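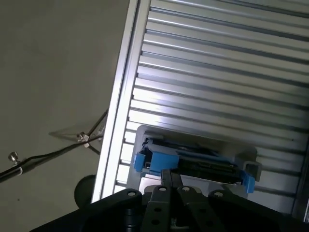
Felivine
A blog about machines, kitchens and other things that don't always work

Sunday, October 24, 2021

Can it do the washing up yet?

My sister asks me this every time we speak. I've been going on at her about robots since we shared a bedroom, and all she has ever wanted in return is one that will load the dishwasher, including the greasy roasting tin, without being asked. So I owe her a proper answer, and as I've had computers on the brain all October I'm going to get there by way of a desktop PC.

Bear with me! I think taking a computer to bits and putting it back together is one of the best chores you could hand to a machine if you want to find out how good its hands are. It's a real job, for a start. Refurbishers do it all day. I spent two summers at a small place called Pitanico, where we had a back wall of old office towers stacked up to the ceiling and a target that I never once hit in my first month. You'd open the case, get the drive out, check the memory, clean it, put it back together, and reach for the next one. It isn't difficult work. My supervisor could do it while arguing on the phone.

But try writing down what you do with your fingers when you push a memory stick into its slot. I did try, last week, with a cup of tea and an old board on my knees. You line up the notch. You rest the stick in the slot and give it a tiny wiggle to feel whether it has found the groove. Then you press, quite a lot harder than feels polite, until the latch clicks over. If it goes down crooked you know at once, long before you can see it, and you back off and start again. I got to 820 words and I still hadn't said how hard to press.

All of that is what a robot has to get right, and it has to do it with two stiff fingers and whatever it can see past them. Think of doing it yourself in oven gloves, with your head held still. That's why I get so excited about this kind of work and rather less so about robots doing backflips. A backflip is wonderful to watch, but I have never needed one on a Tuesday.

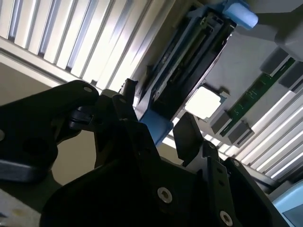

The insides of a computer are horribly crowded, too. When I started at Pitanico I thought the hard bit would be knowing which part was which, and that took me an afternoon. The hard bit was getting at them. There's always a cable in the way, or a bracket, or the lip of the case, and you end up going in sideways with your wrist bent like a heron's neck. People do this without thinking. A gripper has a body behind its fingers, and the body has to go somewhere as well, so a part you could easily pick up from an open table can be a proper nuisance once it's down between two walls.

Ming-te Lai, who worked the bench next to mine and now does something far cleverer with motors, used to say that a good fixture is worth more than a good hand. I argued with him about it then and I've come round since. If a part always sits in the same pocket, facing the same way up, half of your problem has gone before you've moved anything. Put a loose part down any old how on a bench and the machine has to find it, work out which way it's lying, choose where to hold it and very often turn it round. Give it a tray with a shaped recess and it can get on with the interesting bit.

Some people call that cheating. I don't agree at all. We do it for ourselves constantly! The cutlery drawer has a tray in it. The egg box is a fixture for eggs. My dad had the outline of every spanner drawn on his shed wall in marker pen, and he was a perfectly capable human being.

So where are we up to? Going by what I've read and watched this year, and the handful of workshops I've been lucky enough to poke my nose into, this is my own very unofficial scorecard.

Picking up a rigid thing from a known place: yes, and it's been yes for decades.

Picking up a rigid thing from a muddle: mostly, and improving so quickly that I have to keep changing my mind.

Putting a thing into a tight slot: yes if everything is held down and somebody has spent time on it. Much shakier if the slot has shifted a bit overnight.

Cables: oh dear. Cables are where my optimism goes for a lie down. They flop, they spring back, they snag on things, and they're never the same shape twice. Plugging one in means holding something bendy at one end and being exact at the other. I would love to be shown I'm wrong about this one.

Noticing it's gone wrong and trying again: this is the one I watch for now. A smooth video with no mistakes in it tells me very little. I'd much sooner see a robot miss the slot, stop, back off and have another go, the way we all do with a USB plug.
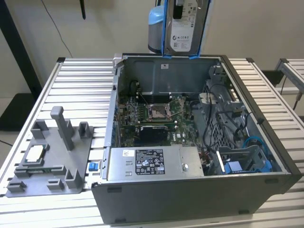
There's also the question of how many times. If a person seats a part properly once, you can be fairly confident they'll manage it again after lunch. With a machine I want to know what happens over 1,000 goes, and then 2,000, with different cases and the lights changed and the bench nudged by somebody's hip. One good run makes a nice clip. A workshop needs the dull version, where it works on a wet Thursday with the scruffy old tower that has a bent panel.

And I do think that's coming, for benches. A bench is a kind place for a robot. It's flat, it's lit, you can bolt things to it, and no one leaves a cat on it (Pitanico did have a cat, but she preferred the printer). I can easily imagine a small refurbisher with a machine that gets the drives out while a person sorts out the odd ones. I'd have been thrilled with that. My thumbs would have been more thrilled still.

Kitchens are another matter, and I'm sorry, Kath. Everything that makes the PC a good test is there in the washing up, and then there's water on it. Wet glasses, a pan with a wobbly handle, a lasagne dish that's stuck to its lid, chopsticks. The dishwasher rack is a lovely fixture as long as what you own happens to fit it, and I've seen what you own.

My guess is that a machine will be able to unload your dishwasher well before it can load it. Clean plates, standing in slots, more or less where you expect them. That's nearly a workbench! I'd put up with 2 broken mugs a year for that, though not the blue one.

Next time I want to write about folding towels, which I've been putting off as I can't fold a fitted sheet myself and it seems a bit rich to judge. If you work on anything with cables and you'd let me come and watch, please do leave a comment. I'll bring biscuits.

Posted in: Robots, Chores
4 comments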